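Pegboard loads, and why hooks fall out

Oct 11, 2026

Spent the evening on the question Elis Wogan left under the last post: how much can a perforated board carry before the hooks start to droop? The short answer is that the board is seldom the weak part. The hook is a lever.

A hook with a 60 mm reach and a tool hanging at its tip puts a turning force on the top bend. That bend pulls forward against the back of the hole while the lower leg pushes the board inwards. Halve the reach and you halve the turning force. The weight going down into the wall is unchanged.

For the test I hung weights off one hook until the hole edge began to mark. It held at 1,373 g. At 2,324 g the hole had gone slightly oval, and it stayed that way after unloading. One hook, one hole, one type of board, so treat both figures with care. Damián Espinoza used thinner board in his garage and reports trouble much sooner.

Battens matter more than board thickness up to a point. Mine are fixed to the wall behind each panel edge with one extra across the middle. Keep the long-reach hooks close to a batten and the short ones can go wherever they fit. Small tools such as tweezers and light pliers make no difference to anything.
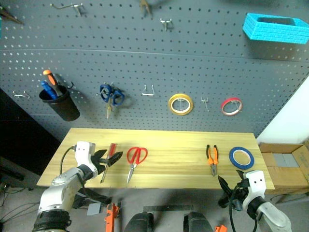
Hooks that lift out

A separate fault. The hook comes away with the tool when you pull upwards, as the top bend is only resting in its hole. Three cures, in the order I tried them:

Plastic clips over the lower leg. Fine for a year, then brittle.
A cable tie through the neighbouring holes. Ugly, but it has not moved since March.
A dab of hot glue behind the board. Works, and you will regret it when you rearrange.

Next time, shelves and brackets, if the 5 mm bolts arrive.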